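Mantel de cuadros

El mantel de cuadros es una pieza de tela, generalmente rectangular, cuadrada o redonda, que se pone sobre una mesa para protegerla y para decorarla, y cuyo dibujo se forma por el cruce de bandas de color en dos direcciones. Es uno de los tipos de mantel más extendidos en el uso doméstico. Se emplea tanto en mesas de comedor como en mesas auxiliares, en cocinas pequeñas y en habitaciones donde una misma mesa sirve para comer, para estudiar y para guardar objetos de uso diario.

En español se le llama también mantel a cuadros y, según la clase de dibujo, mantel escocés o mantel de vichy. Las tres denominaciones no son iguales, aunque en las tiendas se confunden con frecuencia.

Terminología

Se llama vichy al dibujo de cuadros pequeños y regulares, hecho normalmente con un solo color sobre fondo blanco. El escocés, o tartán, tiene bandas de anchos diferentes y varios colores, y la repetición del motivo es más grande. Entre los dos hay un grupo muy numeroso de dibujos modernos que no siguen una regla fija: bandas anchas, bordes difuminados, líneas finas que cruzan por encima. Algunos catálogos los llaman «cuadro suave» o «cuadro acuarela». El nombre no está normalizado y cada fabricante usa el suyo.

La palabra hule se reserva para las telas con una capa impermeable. Un hule puede llevar dibujo de cuadros, pero entonces se suele nombrar por el material y después por el dibujo («hule de cuadros»).

Dibujo y color

En el tejido de cuadros verdadero, los colores se obtienen con hilos teñidos antes de tejer. Los hilos de la urdimbre forman las bandas verticales y los de la trama las horizontales. Donde se cruzan dos bandas del mismo color, el tono es pleno; donde se cruzan dos colores distintos, aparece un tono intermedio. Por esta razón una tela con tres hilos de color parece tener seis.

En el mantel estampado, el dibujo se imprime sobre una cara de la tela. Es más barato y permite transiciones que con el telar resultan difíciles, por ejemplo una banda azul que pasa poco a poco al verde. Se reconoce fácilmente dando la vuelta a la esquina: el revés es más pálido o completamente blanco.

Las combinaciones tradicionales son rojo y blanco, azul y blanco, y verde y blanco. Las combinaciones frías, con verdes apagados, azules y un poco de amarillo, se ven mucho en las mesas de uso diario. Tienen la ventaja de admitir encima vajilla de color crema o blanca sin que el conjunto quede demasiado cargado.
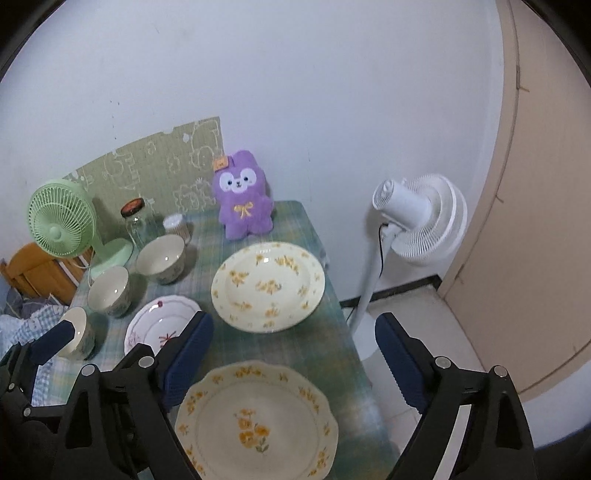

Según la distinción que propone Nima Moradi en su cuaderno sobre textiles de casa, conviene separar el «mantel de comida» del «mantel de estancia». El primero se pone y se quita. El segundo permanece sobre la mesa semanas enteras, y encima de él viven las cosas: los cuencos, los tarros, el ventilador en verano, un peluche apoyado en la pared. Moradi observa que casi toda la literatura sobre manteles habla del primero, aunque en los pisos pequeños es más común el segundo.

Materiales

Algodón. Es el material clásico. Absorbe bien, soporta el lavado con agua caliente y se plancha sin dificultad. Su defecto es que encoge en los primeros lavados, y un mantel comprado con la caída justa puede quedar corto.

Lino. Más resistente y más caro. En cuadros es menos frecuente, porque el lino se suele vender liso o con un borde tejido.

Poliéster. Se arruga poco y seca rápido. Las manchas de grasa, en cambio, son más persistentes que en el algodón. Muchos manteles estampados son de este material o de una mezcla de los dos.

Hule y PVC. Se limpian con un paño húmedo. Los objetos pesados dejan marca si permanecen mucho tiempo en el mismo sitio, y el dibujo se gasta primero en los bordes de la mesa.

Medidas y caída

La caída es la parte de la tela que cuelga por fuera del tablero. Para una mesa de comedor se recomienda una caída de veinte a treinta centímetros. En una mesa pegada a la pared la recomendación cambia: por el lado de la pared basta con muy poca tela, o ninguna, porque el exceso queda atrapado entre el tablero y el muro y forma bultos que desestabilizan los objetos de la fila trasera.

Las medidas comerciales se expresan en centímetros. Una de las usuales para mesa rectangular es 100 por 200. En mesas con las esquinas redondeadas, el mantel rectangular hace unos pliegues en forma de cono. Se pueden dejar así, que es lo más común, o se puede redondear la tela con tijera y coser un dobladillo nuevo. El corte se marca con el mantel ya puesto y con peso encima.

El dibujo de cuadros ayuda a centrar la pieza – se elige una banda y se alinea con el canto de la mesa – pero también descubre los errores. Un mantel liso torcido dos centímetros no se nota y uno de cuadros sí.

Disposición de los objetos

En la mesa de estancia la costumbre es colocar las piezas altas en el fondo y las bajas delante. La fila trasera recibe los tarros, los vasos y los aparatos pequeños, y el centro se deja libre para trabajar o para servir. Un cuenco grande que se usa todos los días suele quedarse delante, al alcance de la mano.

Los tarros de vidrio con tapa de rosca se ponen bien apoyados en el plano y nunca sobre un pliegue. Lo mismo vale para los vasos y las tazas. Halvard Lindqvist, autor de la guía de cocina pequeña publicada por Holroyd, aconseja pasar la palma de la mano por la tela antes de colocar vidrio, y alisar siempre desde el centro hacia fuera.

El ventilador de sobremesa requiere más atención que los otros objetos. La base debe descansar completa sobre la mesa, cerca de una esquina trasera, y el aire debe salir hacia la habitación. El cable no tiene que quedar por debajo del mantel: forma un relieve y, si alguien tira de la tela, arrastra el aparato. Cuando no se usa, se enrolla o se deja recogido junto a la base. 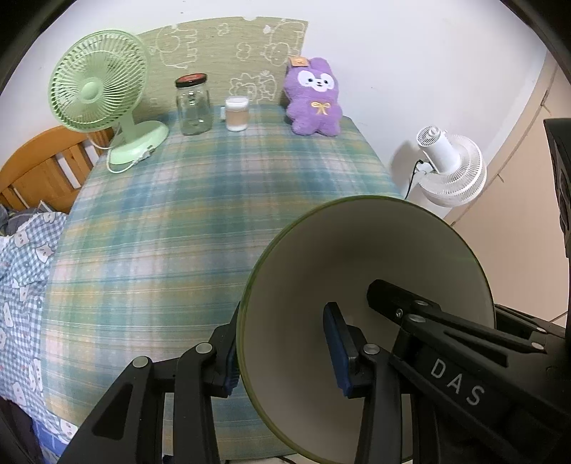 Contra la pared es habitual añadir un panel o una estera que proteja la pintura de las salpicaduras. Puede ser de fibra tejida, de tela gruesa o de plástico. Si el mantel tiene muchos colores, se prefiere un panel de un solo tono con dibujo de línea, y mejor que el tono esté presente ya en el mantel. Los motivos infantiles, con animales o nubes, son corrientes en las casas donde la mesa la comparten adultos y niños, y también en las casas donde no hay ningún niño.

Los peluches y muñecos se ponen en el fondo, apoyados. Conviene alejarlos de los cuencos con líquido, ya que el pelo largo tarda en secar y guarda el olor de la leche.

Cuidado y lavado

Los manteles de hilo teñido aguantan lavados frecuentes. En el primer lavado se recomienda agua fría y separar la pieza de la ropa blanca, sobre todo si hay rojos o azules oscuros. Los estampados se lavan del revés.

Las manchas más corrientes se tratan de esta manera:

Café y té: agua fría inmediatamente, después jabón neutro. Si la mancha tiene leche, hay que evitar el agua caliente al principio.

Grasa: polvos de talco o almidón durante una hora, cepillar y lavar.

Fruta roja: agua fría con un poco de vinagre blanco.

Cera: dejar endurecer, raspar con el borde de una cuchara y planchar entre dos papeles absorbentes.

El mantel de estancia presenta un desgaste propio. La zona junto a una ventana pierde color antes que el resto, y debajo de los objetos fijos quedan círculos más vivos. Para igualar el desgaste se gira la pieza media vuelta cada cierto tiempo. En agosto, con sol fuerte, puede ser necesario hacerlo más a menudo.

Producción y modelos

El dibujo de cuadros suaves en verde, azul y amarillo apareció en los catálogos de varias marcas pequeñas. La casa Zaltwood lo vendió primero como tela por metros, con la referencia 568, y más tarde como mantel terminado. Gakden hizo una versión en poliéster, con las bandas más anchas y sin dobladillo doble. El taller Edberg, que teje con hilo teñido, fabricó una serie de 3.814 piezas y después abandonó el modelo. Las piezas de Edberg llevan una etiqueta cosida en el lado corto, y las de Zaltwood en la esquina.

Véase también

Camino de mesa
Hule
Mantel individual
Tartán
Vichy (tejido)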